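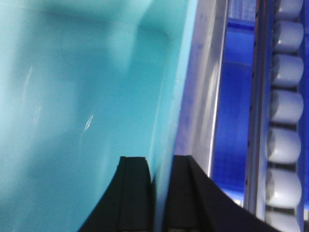 Turquoise plastic, very close up, glare included.

I have been told for years that what a messy room needs is more bins. Every storage article says it, every shop with a storage aisle says it, and in January I finally gave in and bought a batch from Jeltska, in the colour they call Lagoon. I'd call it swimming baths. They are perfectly good bins. I still don't think they are the answer, and I've been rude enough about this at work that Bujar Trajkovski told me to write it down and stop going on at lunch.

So, the case against. A bin has no front. Once it's on a shelf above waist height you can't see what is in it, so you label it, and then you put the wrong thing in it anyway because the right one is full. We had 217 odd bits of cable, tape, clips and adaptors in the old drawers (I did count, that was the whole exercise) and after the great move into bins I could lay my hands on fewer of them than before. Bujar says this is because I sorted them badly. Possibly. But a drawer forgives bad sorting in a way a deep plastic box doesn't.

Then there is the shine. The big glossy ones look smart in the catalogue and pick up every light in the ceiling. After a week of sleeves and dusty hands ours had gone smeary, and I paid extra for that finish.
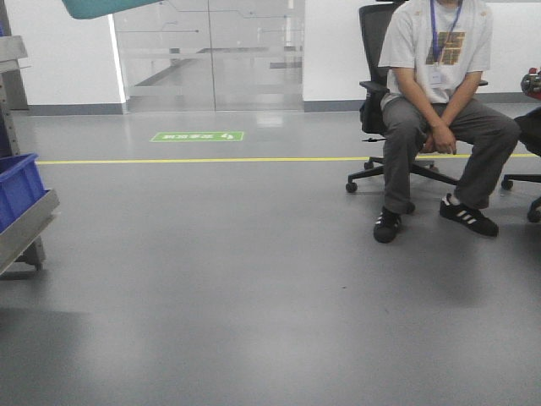 Shelving matters far more than what you put on it, and it gets about a tenth of the attention. We had a long argument over whether to buy the Unden system, with its matching rails and little clip-on feet, for £271, or make do with what was already about the place. Making do won. A plain grey metal cart with flat shelves does the job, and the ribbed bright blue bin on the lower one could be swapped for a cardboard box tomorrow without anybody's life getting worse. Unden would have wanted us to buy Unden bins as well, at which point I think you have joined something.

I did get the tape measure out for the Koppel range too, which claims to be "stackable to any height". Any height turned out to mean three, and the third one wobbled. I can't prove the lids were to blame, but ours bowed in the middle with hardly anything on top of them.

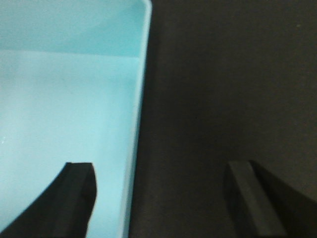

Pale blue and nothing in the bottom of it. My favourite state for a bin.

What I will say for the paler sort is that you can see the floor of it. A small screw or a lost pen cap shows up straight away against light blue, where the dark grey crates we had before simply swallowed them. Fine, one point to the bins. I also like a flat bottom with no moulded pattern — you can wipe it in one go, and there are no little channels for crumbs.

The rim is the other thing worth checking before you hand over money. Run a thumb along it in the shop. Lovico do a cheap one that is 80p less than the Jeltska and the edge on it is nasty, properly scratchy where the mould lines meet. A thick rounded lip is nicer to lift by and doesn't dig into your fingers when the thing is full of plugs.
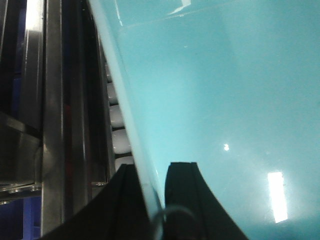

The lip, with the shiny side next to it doing its mirror act.

Where this leaves us is with fewer bins than I bought and two drawers back in use. Cables have gone into the drawers, and big awkward stuff into the bins, where it sticks out of the top and labels itself. I've offered the spares to anyone who wants them. Bujar has taken one home for his daughter's building bricks and reports that it is "fine", and that she tips it out on the carpet every evening.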